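Teaching by hand: questions I get a lot

I run the demo collection for Ado, our little kitchen-tasks project in Flanham, and I answer the same emails over and over, so I finally typed them up. Last updated 22 April 2026.

Do I grab the arm or drive it from a distance?
Either one! Grabbing it and pushing it through the motion is the quickest way to get a feel for things, and I start all new people there. For the demos we keep, I mostly drive remotely (in the simulator too, where there's nothing to grab anyway). Your hands stay out of the camera view, and you can only do what the robot can do, so you stop planning moves that need a third elbow.

How many demos does one task need?
For a plain pick and place I ask for 40 good ones before we train anything. Our whole kitchen set is at 700 now, and that includes a pile from January that I should probably redo, because I was the only one driving and I have very strong habits.

What counts as a good one?
You got there without a long pause and without bumping anything you didn't mean to touch. A small wobble is fine. If you miss the grasp, open up, back off and try again, and please keep that run! Those recoveries are some of my favorite data. What I throw out is the stuff where somebody stopped to answer a question with the arm hanging in midair.

Can I practice before I touch the real arm?
Yes, please do. Log in to the simulator, pick a countertop layout and play. I'd do 3 sessions before booking arm time. The objects move around between resets, so don't memorize a path. Look at where the thing is and go there.

My gripper keeps landing next to the object. Help?
Everybody does this. Depth is hard on a flat screen. Come in high, line up over the object, check the second view, then go straight down. Slow is okay for the last bit. Also turn the speed scale down to 2 while you're learning (it's under Welum settings, in the Zhuravel menu, and no, I didn't name them).

Does it matter if two people do the task differently?
A bit of variety is great. Two totally different strategies in one small set can muddle things, so I have people agree on which side to grasp from and then leave the rest alone.

Can I send you a question that's not on the page?
Sure, use the comment box at the bottom. I read them all, just not fast.

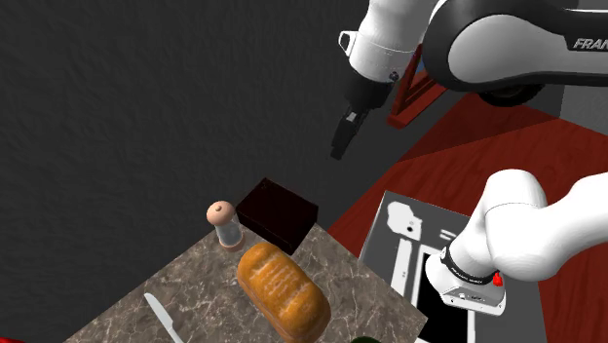

Lesia Vakulenko: Thanks for the tip about coming in high, my grasps got a lot cleaner. Could you add something on when to close the gripper? I keep squeezing while I'm still moving down, and I can't tell if those runs are worth keeping or if I should reset and start over.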